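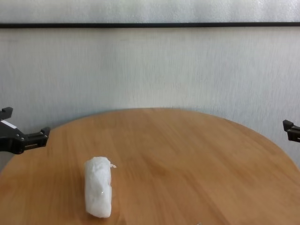
Femi Danladi told us at the first meeting that a survey of lunch waste would be useless if we only asked people what they threw away, and that we should weigh it. We did both. This report covers the weighing; the survey answers are in the second part.

The study took place in the Nesstead dining hall during January. The hall serves lunch from 11:30 a.m. to 2 p.m. and seats 300. We set up three bins by the tray return, one for food, one for paper and napkins, and one for everything else. At closing we weighed each bin on a Kito floor scale and wrote the figures on a sheet taped to the wall.

Over the month we recorded 1,267 pounds of waste. Food made up 61 percent of it by weight. Paper came second. Much of the paper was napkins, and many of them were clean. The dispensers at Nesstead are the open kind, so people pull out a thick stack and use one or two.

For the last week we switched the dispensers on the north side to a single-sheet model made by Prosser. Paper weight went down on that side, but the hall was also less busy that week, and we can't separate the two effects.

Problems with the method

Liquids were the main one. People poured soup and drinks into the food bin, which made it heavier than it should have been. On two days the paper bin was emptied by the cleaning crew before we got to it, and those days are left out of the total.

We entered the data in Estik and checked it against the wall sheets. The daily weights are in Table 2.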